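I finished *The Salt Ferry* by Usha Varghese at one in the morning, sitting on the stairs with my earphones in, and I've already started it again. It's a spy thriller of the old sort – a missing courier, a harbour town called Etlow, and a harbourmaster who plainly knows more than he's letting on.

Jawad Shaikh reads it, and what a find he is! He never pushes the accents, and he lets Captain Enell be tired and a bit rude, just as she is on the page. The long chase through the fish market had me walking straight past my own front door.
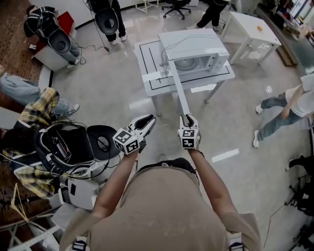 Shaikh is even better in the quiet chapters. The safe house section runs for ages with hardly any plot (two agents, one bed, a lot of tinned soup) and I loved every minute of it. A microwave with its door open and the round plate showing is just the sort of plain thing Varghese would spend a whole paragraph on, and you'd be glad she had.

Niggles? The Gowda subplot takes 18 chapters to get going, and the app jumped back 30 seconds whenever I paused it. The print edition is 1,021 pages, so I'd go for the audio unless you have strong wrists.

Sumathi Kaimal's sequel-baiting afterword is worth staying for too – she edited the book, and she says the next one is due in April. I've got my name down at the library already.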